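College robotics club teaches an arm to sort the washing

Students at Jatbridge College have spent the past two terms getting a robot arm to pick up clothes, and they will show the results at the college open evening in June.

The project is run by the robotics club, which meets after lessons in the old textiles room on the ground floor. It has 8 members this year, most of them on the second year of the engineering course, with two from art and design who joined to help with the gripper parts and stayed on for the programming.

The arm is called Luvel. The club bought it second-hand with money from a sponsored walk and a grant from Pirnitura, a furniture workshop on the edge of town that also gave the students a bench and a box of offcuts. It arrived without a gripper, so the first term went on making one. The fingers went through several versions. An early pair was too smooth and let thin fabric slide out, and a later pair gripped well but was too thick to get under anything lying flat.

Clothes were not the first idea. The club began with wooden blocks, as most school and college teams do, and had the arm stacking them within a few weeks. Members then voted for something harder. A block has the same shape wherever it is put down, but a sock can be flat, rolled up, inside out or half hidden under another one, and the arm has to find a place to take hold each time.

To teach it, the students guide the arm by hand through a pick-up while a small camera near the gripper records what it sees. Each recorded attempt is called a run. The runs are then used to train a program that tries to copy the movement without help. The club has recorded 106 runs so far. Those in which the item was dropped are kept in a separate folder, and there is some disagreement in the club over whether they should be used in the training as well.

A session usually starts at half past three. One student moves the arm, another puts the next item in place and a third writes down the run number, the item and the result. They swap after every 30 minutes, mainly to rest the person on the arm. Recording stops when the light from the windows begins to fade, as the camera was found to give very different pictures under the ceiling lamps. The club would like to record a set of evening runs next year to see whether the program can cope with both.

Socks make up most of the items, along with a few flannels, tea towels and a woollen hat. Staff and parents were asked for odd socks at the start of the spring term and filled a large carrier bag. Bright colours were preferred for the first runs. Plain white ones were held back until later, after early tests in which the program had trouble telling a pale sock from a pale surface.

The task itself is simple to describe. The arm has to pick up one item, lift it clear and put it down in the right one of 2 boxes, socks in the first and everything else in the second. Picking up and lifting are now fairly dependable. Letting go is less so, and knitted items in particular can catch on a finger and come back up with it. The students have tried opening the gripper more slowly and adding a small shake at the end of the movement. The shake worked better, though it also knocked one of the boxes off the bench and has been made gentler.

The club also entered the Morin Challenge, a regional contest for school and college teams, where each team had to run its robot for a set time in front of judges. Jatbridge came fourth. The judges' notes praised the written log and asked for a clearer emergency stop, and a larger red button has now been fitted to the front of the bench.
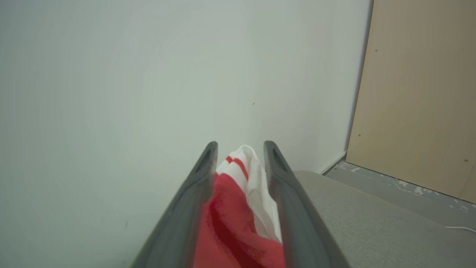 Janaka Majumder
Student reporter, Jatbridge College News

On the afternoon I visited, the club was working on its grip. One of the items was what looked like a red and white sports sock with two thin red stripes, and the camera near the gripper had it bunched up between the two dark fingers, mostly red at the bottom and white at the top. The members look at views like this after a session and note how much of the item is between the fingers and how much is sticking out. A sock held in a thick bundle is less likely to slip, but it takes longer to fall free over the box, so they are trying to find a middle way.

The rest of the session was taken up with the log. Several runs from earlier in the term had been given the same number by mistake, and two students went back through the recordings to sort them out while the others tidied cables.

At the open evening the arm will be working from 5pm in the textiles room. Visitors will be able to guide it by hand through a run of their own, with a club member beside them, in groups of up to 8. Children need to have an adult with them, and long sleeves should be rolled up and scarves left on the hooks by the door.

The club is still collecting odd socks, which should be clean and can be left at main reception in the box marked Luvel. Gloves are also wanted, as the students hope to try them in the autumn. New members from any course can join in September, and no programming experience is needed.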